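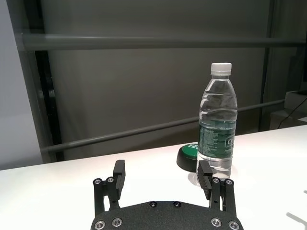 Ukley's water company wants to move every home to a meter and charge less for the first block of use. I think the block is the wrong size. It is set at 300 litres a day per household, whether one person lives there or six. A single man in a large house at Arkon will rarely go over it. A family of five in a terrace will pass it most days and pay the higher rate on ordinary washing and cooking.

Cliler tried the same thing and ended up adding 40 litres for homes with children, taking the figure to 340. That helped a little, but people had to apply, and plenty never did.

Odoi sets its block by the number of people on the council tax form. It takes more office work. The bills are fairer, and Ukley should copy it before the new rates start in October.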